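Faustino Bañuelos
16 Jun 2018

Small kitchen thread. Today I put in order the drawer with the trash bags. 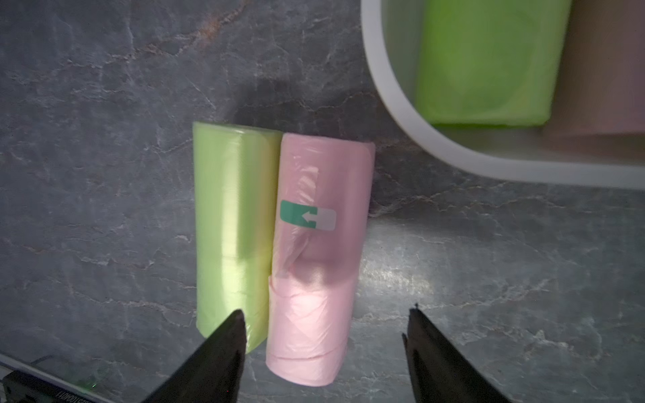 My system is simple. Green bags are for food scraps, pink ones are for the bathroom bin.

2/ Before, I kept all the rolls under the sink and they became a big mess. Jovita told me to use an old shoe box, and it fits well in the drawer.

3/ Question for you: where do you buy thin bags that do not tear? The ones from Plostora lasted me only until November.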